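Jul 7, 2021

Paora Te Moana wants a paragraph from me for the Cartwright report, and I've told him I'll write it when I believe the number. He sent back a thumbs up. I don't think he read past "I'll write it."

The number is the success rate on the container task with relabeled demos. The claim goes like this. You take your teleoperated demos, 2,476 of them as of the last export, and instead of training on one instruction per demo you have the Pestach model write a fresh instruction for every chunk of motion. Same arms, same baskets, same data, more words. Then you train the policy on all of it and it gets better at sorting the containers onto the rack. Paora has a plot. The plot is very steep. I have seen a lot of steep plots in this building, and I drew one of them myself in May, and it was a bug in how we split the data.

So I spent today at the table instead of at my desk, which I should do more.
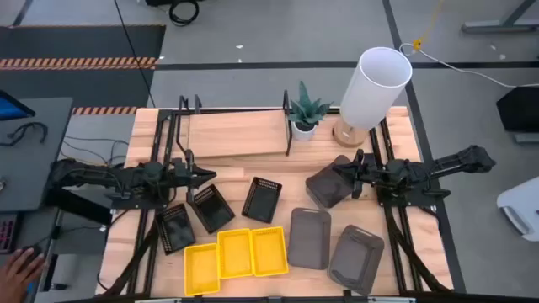
The thing that bothers me is what counts as a success. The script checks whether a container ends up inside a box drawn over the table. It doesn't care which way up the container is or whether the arm mashed it into its neighbor on the way. When I asked who chose the box, the answer was that it came over from Vidano, the old setup, where there was one kind of object and the question didn't come up. So we've been grading a sorting task with a ruler made for a pushing task. Paora says the error is the same for both policies, so the comparison still holds. Maybe. It holds if both policies are sloppy in the same way, and I can't see why they would be. One of them has been trained on ten ways of saying "put it next to the other one" and could easily have learned that close is good enough.

Second complaint: the baseline. It got 800 demos. The relabeled policy got everything. Paora says the baseline stops improving after 800 and he has a curve for that too, but the curve is from before the new grippers went on, and I said so, and he went quiet in the way he does when he's going to go rerun something at night and not tell me.

I don't want to be unfair to him. The idea is a decent one. People who teleoperate for hours stop describing what they're doing, and the single label at the top of each demo is close to useless. I read through some of the old ones over lunch. "Organize table." "Organize table again." A model can't learn much from that, and neither could I.

My worry about the new labels is different. Pestach writes them from the camera view, and it writes them with total confidence whatever it has in front of it. Pull the view down low, to where the side of a basket takes up most of the picture and you're looking through its slots at whatever is behind, and I want to know what it says then.
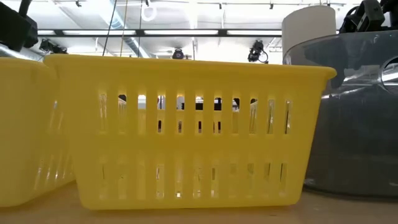

I went through a batch of labels from low views by hand. A good part were fine, dull and correct. Then you get a run where the gray bin is a "black tray" in one chunk and a "bowl" in the next, with the color of everything drifting along. If the policy improves on labels like those, then I'd like to know what it's learning from, because it isn't the nouns. One explanation is that the extra text works as plain noise and keeps the thing from overfitting. That would be a real finding! It just wouldn't be the one in the report.

There's a cheap way to check. Shuffle the labels. Train once with Pestach's instructions attached to the wrong chunks and see how much of the gain survives. I suggested it in May and it was "on the list." I suggested it again this afternoon and Paora said it would eat 12 days of the shared machine, which I think is high, but fine, even so. We burned longer than that on the Pakance simulator and got a video out of it.

He did say one thing I keep turning over. He asked what result would change my mind, and I didn't have an answer ready. I said "a fair baseline," and he said that's a procedure, what result. He's right to ask. I've been against this since the first slide and I should be able to say what would bring me around. Let me try it here, where I can cross it out.

- If the shuffled labels lose most of the gain, I'll accept that the words matter, and write his paragraph that same day.
- If the baseline gets all the demos and still trails clearly, I'll stop bringing up the 800.
- If the scoring is redone by a person looking at the finished shelf, three containers next to each other on the board, each one judged by eye, and the order of the two policies stays the same, then I'll drop the complaint about the box.
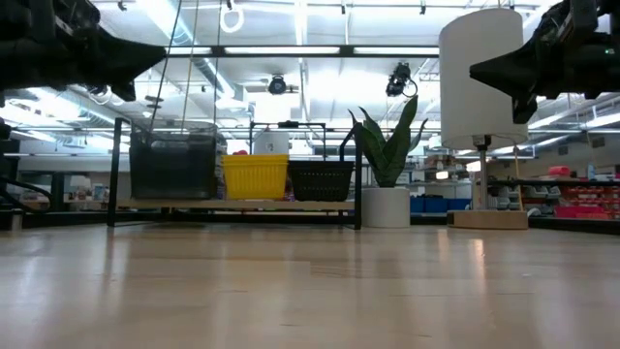

- If all three of those go his way I buy dinner, and it can be the expensive noodles.

Reading that back, the third is the one I could start on without anyone's permission. The end states are all saved, over 3,000 of them counting the Vidano leftovers. I can throw those out and grade a random slice of the rest with the policy names hidden. I'd need somebody else to hide the names, and it can't be Paora.

Wrote to him just now to say the paragraph will be late. Didn't mention the noodles.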